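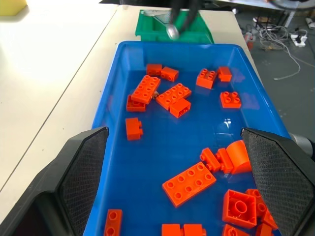 Blue tray, wrist camera view, before a run. All one color of brick on purpose.

Robotics club notebook, Wednesday, 4:15 pm

Good session today, and I want to get it down while I still remember which change did what.

The Brellirix challenge is brick sorting by size. Bricks start jumbled in a tray, the arm picks them out one at a time, and the small ones and the big ones have to end up in different places. We have been practicing on mixed colors since the start of term and we finally admitted that the model was cheating! It had worked out that most of our long bricks were yellow and most of our short ones were blue, and it was sorting by that. So today everything in the tray is orange-red. Same color top to bottom, only shape and size to go on. Scores dropped like a stone for the first half hour and I have never been so pleased about a bad number.

Setup notes for whoever runs this next. Blue tray goes on the white table, long side along the tape. Wrist camera on, overhead camera off (we're only allowed one view in the first round anyway). Start pose is the one saved as "tray high 3". Please don't use "tray high 2", the fingers come in too low and knock things before the run starts. Open the fingers all the way before you move down.

What we tried:

1. Old model, untouched, on the new bricks. Bad. It went for the right spots most of the time but had no idea what it was holding. It called a 2x4 small twice in a row.

2. Old model with the color information thrown away, so gray pictures only. Better than I expected! It picked up flat bricks, studs up, without much fuss. Upside-down ones still confused it, I think from the hollow side with the tube in the middle, which looks nothing like studs.

3. New model, trained over the weekend on the gray pictures. This is the one. It trained for 3000 steps on the 536 picks we recorded last month, and it handled studs-up 2x4s at nearly any angle. The whole table cheered when it got one that was lying across a smaller brick and left the small one where it was. We ran that again just to see it, and the second time it dragged both up together, so, you know, work to do.

Then we went looking for trouble and made the nastiest tray we could. The picture at the top has most of the hard cases in it: a 2x1 standing on its narrow end over on the left, a 2x2 tipped on its side against a 2x4, one flat on its back with the hollow side showing, and the arch piece over by the right-hand finger. The arch is my favorite problem right now. The pads have that diamond texture and they grip flat sides really well, but the rounded top gives them so little to hold. Best approach so far is to come in from the ends with the wrist turned, and go slower than you think you need to.

The bricks close to the wall are the other headache. The rim of the tray is rounded and a finger that touches it slides a little, and then the grip closes off center. We talked about a push-away move first, a small nudge toward the middle before picking. Zultier (that's the team two rooms down, they've been really generous with tips) do something like this and swear by it. I'd like to try it with one finger, fingers half closed, and see if it spreads out a cluster as well. If it does we get two fixes for the price of one.

Also the shine. The bottom of the tray bounces the ceiling lights straight back into the camera, and the gray model seems to care about that more than the color one did. I tilted the blinds and the wrong guesses near the bright patch went away for three runs, then one came back. Not enough runs to be sure. A dull mat would probably sort it but the rules say bare tray, so we need training pictures with more kinds of light. Morning, evening, lamps on, lamps off.

Grip force: left at 40. Tried 5 more on top of that and a 2x1 shot out sideways and landed on the floor, to great applause. Back to 40.

One question for the Makori software channel, if somebody is posting there anyway: can the pick be canceled halfway down? When the arm chooses a brick and the guess flips on the way in, it would be lovely to back off and look again. At the moment it commits and we all stand there shouting at it.

For next time
- record more picks with bricks on end and on their sides, studs facing every direction
- at least one full set with nothing but upside-down bricks
- push-away move, half closed
- pictures in different light
- ask about the practice slot in November
- charge the tablet!!

Packed up at 6:30. Model saved in the shared folder as gray-b, old one kept as gray-a in case I've fooled myself.

Recent entries
Finger pads: diamond or smooth?
Brurkov practice round, what went wrong and what went great
How we label a pick
Calibrating the wrist camera without losing your mind

Get new notebook entries by email. Enter your address to subscribe. You can unsubscribe at any time.

This site uses cookies to remember your login. Accept | Settings

Contact the club | Notebook index | Back to top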